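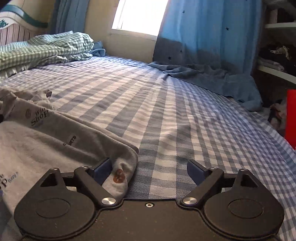 About Trister

Trister is a laundry and folding service based in Priltdale, with a second drop-off counter in Prilolitz. We wash, dry, fold and put away. The putting away is what people ring up for. Plenty of households can get a load through the machine; it's the heap on the bed at ten at night that defeats them, and then they sleep next to it.

We started in the back of the old Yeo dry cleaner's, with one long table and a kettle. The table was too narrow for a double duvet cover, so we folded those in the car park when the weather allowed. We have since moved twice and the table has been replaced. The kettle came with us.

What we do

Most of our work is family washing: school shirts, pants, vests, towels, the odd costume with glitter on it. You can leave it at either counter by 9 a.m. or have it collected from the door. If you take the home visit, we come to you and do the folding where the clothes live, usually on the biggest bed in the house, as few people own a table that's clear.

Children's underwear is a speciality, in the sense that there is an awful lot of it. It's small, it slides about, and half the time it's printed with words that make very little sense on a pair of pants. 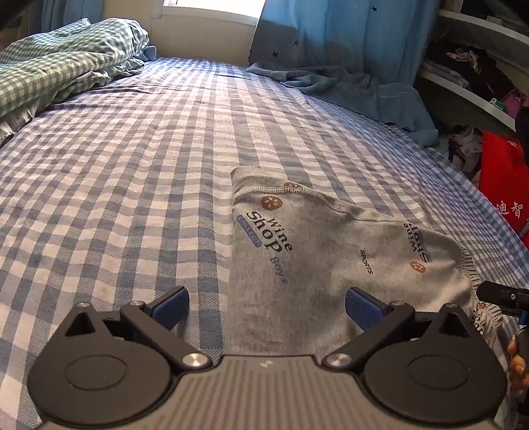 Yeo Lane customer: I asked for the boys' pants to be folded in thirds and stood up in the drawer, and felt a bit daft for asking. They did it without a murmur. My youngest now takes the front pair instead of emptying the lot on the floor, so I've stopped feeling daft.

Thirds is our house fold for briefs. Lay them flat with the front facing down, bring one side in, then the other, and tuck the bottom up into the waistband. Smooth the elastic before you start or the whole thing springs open in the drawer. We'll do halves if you prefer halves - we did a house in Prilolitz last October where each child had a different fold, and a chart on the wardrobe door to prove it.

How we're set up

There are 5 of us, all part-time, and a van which answers to most of its gears. At the last stocktake we had 402 net bags, one for each load, with your name on a tag. Socks go in the same bag and come out, as a rule, in pairs. Strays are kept for three months in a tub on the Priltdale counter, and you are welcome to look through it. It's about knee-high at present.

We don't iron. We did once, for a fortnight, and we'd like to thank everyone who was patient with us.

Finding us

The Priltdale counter is next to the bakery, open every morning except Sunday. Prilolitz is open on Friday only, from 8 until the bags run out. Home visits are booked at either counter. Please strip the cat off the bed before we arrive.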